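2023-10-09

**Florport gets its first radio drama season, and I'm thrilled to be making it**

I've been directing plays in Florport for 15 years and this is the first time I've asked an audience to shut their eyes! Grotura, my little theatre company, is recording six new audio plays this winter at the Lehtinen, the old 99-seat hall on the harbour side of Pristidness.

We put out a call for scripts in May and got 522 of them (I read every one, mostly in bed). The six we picked include a ghost story set on a ferry and a very rude comedy about a choir. Each writer gets a fee of £2,000, paid on signing.

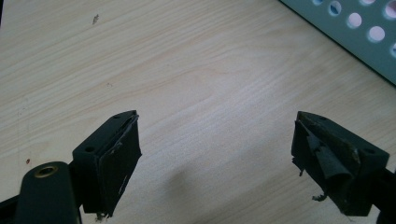
Recording starts next month, and I want the plays to sound like people talking in a kitchen, so most of the cast will be sitting down together with their scripts. I'm a great believer in reading round a table. Give me pale wood with the grain running across it, a pot of tea and a decent cast, and I'm happy till midnight. We'll also do two of the plays live in front of an audience, sound effects and all, coconut shells if I get my way.

Tickets for the live nights go on sale at the Lehtinen box office on Friday. Press are welcome at rehearsals, just ring the box office first and ask for Grotura.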